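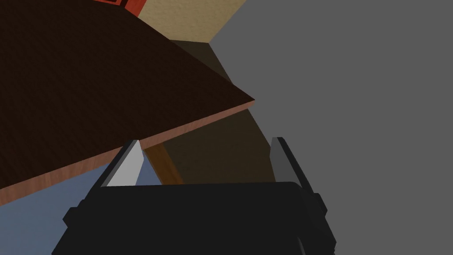 시뮬레이션 화면. 나무 상판 모서리 아래로 벌어진 그리퍼 손가락. (제공=두불렐)

두불렐(Duvulell), 2022년 로봇 설비 도입 예산안 공개… "실물 구매 전 시뮬레이션 먼저"

2021년 12월 25일 — 물류·조립 자동화 기업 두불렐이 내년도 그리퍼 및 로봇팔 구매 계획을 발표했다. 1차 물량 그리퍼 13대. 시범 라인은 켈레멘(Kelemen) 공장에 우선 설치. 본계약은 시뮬레이션 평가 종료 후 체결한다.

회사는 지난 11월부터 후보 장비를 가상 환경에서 비교해 왔다. 평가 항목은 37개. 파지 자세, 가구 주변 접근 각도, 손가락 벌림 폭, 하우징 간섭 여부 등. 항목별 점수는 구매팀과 현장팀이 각각 매긴다.

구매 총괄 빌모시 퍼르커시(Vilmos Farkas)는 "작년에는 카탈로그만 보고 샀다가 브래킷을 전부 다시 짰다. 올해는 순서를 바꿨다"며 "견적 비교표에 시뮬레이션 점수 칸을 따로 넣었다"고 말했다.

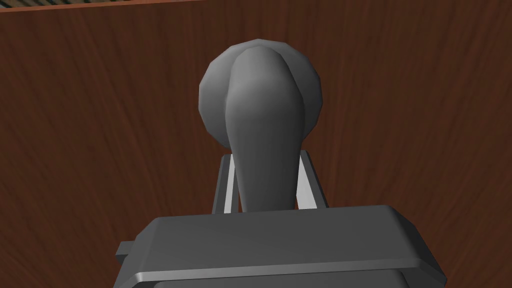

둥근 머리에 목이 좁은 물체는 후보 장비 모두에 공통으로 들어가는 시험 품목이다. 평행한 면이 적은 형상을 먼저 걸러보자는 것이 현장팀 의견. 이 품목에서 기준 점수를 못 받으면 나머지 항목과 상관없이 2차 견적에서 제외된다.

예산은 세 갈래. 장비 본체, 설치·배선, 그리고 예비 손가락과 소모품. 본체 비용은 상반기에 집행하고 소모품은 분기별로 나눠서 발주한다. 시뮬레이션 소프트웨어는 일렉스(Illex) 제품을 연간 사용권으로 계약했으며 별도 항목으로 잡혔다. 평가용 가상 파지 시험은 장비당 2000회, 최종 후보는 3000회로 늘린다.

설비기획 담당 릴라 라츠(Lilla Rácz)는 "예비 손가락을 본체 예산에 묶어두면 연말에 꼭 모자란다. 이번엔 분리했다"고 설명햇다. 유지보수 계약은 푸톤(Putton)과 협의중. 조건은 미정. 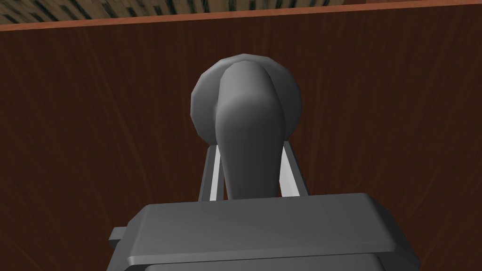 그리퍼 손가락 사이와 위쪽에 놓인 회색 시험 물체. 시뮬레이션 화면. (제공=두불렐)

공급사 설명회는 온라인으로 진행한다. 참가 희망 업체는 장비 사양서, 3D 모델 파일, 납기표를 함께 제출해야 하며 모델 파일이 없는 장비는 접수되지 않는다. 외형 치수만 있는 간이 모델도 가능. 단 손가락 구동 범위는 반드시 포함할 것.

견적서는 본체와 부속을 구분해 작성. 설치비 합산 견적은 반려될수 있다. 제출 양식은 두불렐 홈페이지 구매 공지란에서 받을 수 있다.

문의: 두불렐 홍보팀 이파 데일리(Aoife Daly)
견적·사양 문의: 설비기획팀 릴라 라츠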